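A used desktop computer with nothing wrong with it should not be hard to keep running. I have fixed up office machines in my garage for 11 years, and the ones that end up scrapped are mostly fine. They get scrapped when the person holding the screwdriver opens the side, sees the wires and the slots, and closes it again.

I think every high school student should take one apart before graduation. It would fit into a week of any shop or science class. The county surplus sale in October had 17 towers on a pallet, and I paid less for three of them than I would for a tank of gas.
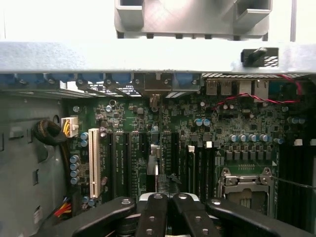
Inside the Case
By Miyuki Morikawa
Skernby Weekly, Opinion, November 2023

With the processor out and the lever on the socket in plain view, a desktop computer looks like what it is, a green board with places to plug things in. The long white slot is the old PCI kind. The black ones near it are PCIe. Memory goes in the black slots on the far side of the socket. A student can learn those names in an afternoon and use them for years.

My neighbor Endang Pasaribu disagrees with me. He says kids will never own a tower, that everything is a phone or a thin laptop with the parts soldered down, and that I might as well teach them to shoe a horse. He has a point about the laptops. But the school office runs on towers, and so does the front desk at my dentist — and someone has to look after them.

The district sent 417 computers to the recycler last year. I asked how many had been opened first and was told there was no record of it. A bad memory stick or a tired power supply is a small repair, and you won't find either one with the cover on.

Start with the power cord unplugged. Keep the screws in a muffin tin. Take a picture before you pull a cable, and don't force a latch.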